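Search this site
Search
Advanced

In Praise of the Plain Two-Finger Gripper

By Jarmila Oravec
December

I have spent most of this fall comparing grippers, and I want to make a case for the least exciting one on the list. Two black fingers, one motion, open and close. I love it! I did not expect to love it, and I've changed my mind about several other things along the way.

Our little group started with the opposite plan. Getachew Habte had drawn up a comparison of four hands for the same arm: the plain two-finger one, a three-finger design we call Berhe, a soft one called Mondia, and a suction cup that was mostly there to keep the rest of us humble. All of it runs in simulation first, on the same table with the same controller, and only the hand changes. I was sure Berhe would win. It has a lovely wrap to its grasp, and when it closes on a ball you want to applaud.

Then we gave everybody the marker task. Pick up a marker, carry it over, drop it in a pen cup. A child of three can do this (and will, all afternoon, if you let them), so it sounds like an insult to a good arm. Please try it before you laugh. A marker is long and thin and it rolls. You have to grab it somewhere, and wherever you grab it, the rest of it sticks out and becomes your problem. The cup has a rim. The rim is where careers end.

We ran 2,000 attempts per hand. The two-finger gripper hit the rim on 122 of them. Berhe did worse, and the reason is visible the moment you slow the playback down: the third finger, so useful on the ball, takes up room right where you want to be lowering things into a narrow opening. Mondia held the marker gently and let it swing. I'll leave the suction cup out of this out of kindness.

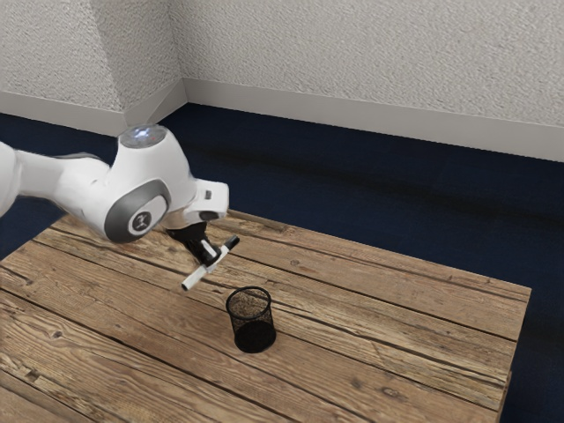 Marker in the fingers, tip toward the rim of the mesh cup, with a short gap still to go.

I could look at moments like that one all day. Everything hard about the task is in that gap. The marker is on a slant, the opening is down and to the right of its tip, and the controller has to decide whether to straighten the marker first or come in at an angle and let the cup do some of the work. Ayana Fikre's controller, Atura, straightens first. Nerov, the older one, comes in tilted. With the two-finger hand you can put both on the same grasp and compare them cleanly, which I find thrilling, and which I could never do with Berhe, where I was forever asking whether the finger or the code had caused the bump.

And that is my real argument. A simple gripper is a better instrument for learning about everything else. When there are only two fingers and one motion, a miss has fewer places to hide. We found a camera offset this way. Tsion Hadgu noticed that the misses leaned to one side of the cup, went hunting, and came back with a virtual camera set slightly wrong in our own setup. It had been wrong through every earlier test. With the fancier hands we had been blaming the hands.

There are fair objections. Bethel Shiferaw, who has more patience with soft grippers than I do, points out that I picked a task that suits my favorite. True! Give the two-finger hand a ripe peach and I will go quiet. She also says that simulated friction is a polite guess, and that a real marker with a bit of hand grease on it will behave its own way. Also true, and we have only moved 79 of the trials onto real hardware so far, too few for me to brag about. The early ones look good. I am trying to be a grown-up about it.

She and I do agree on the order of things. Start with the plain hand. Run it until you know your camera, your controller and your table so well that they bore you. Then bolt on the third finger or the silicone and see what you've bought. People do it the other way around all the time, and I did too, and I lost around 40 hours of computer time to a question I had asked badly.

Next month we swap the cup for a narrower one, and Ayana wants to try letting Nerov and Atura trade off partway through the approach. I think it will be a mess, and I can't wait to watch it.

Shares 40
Comments 2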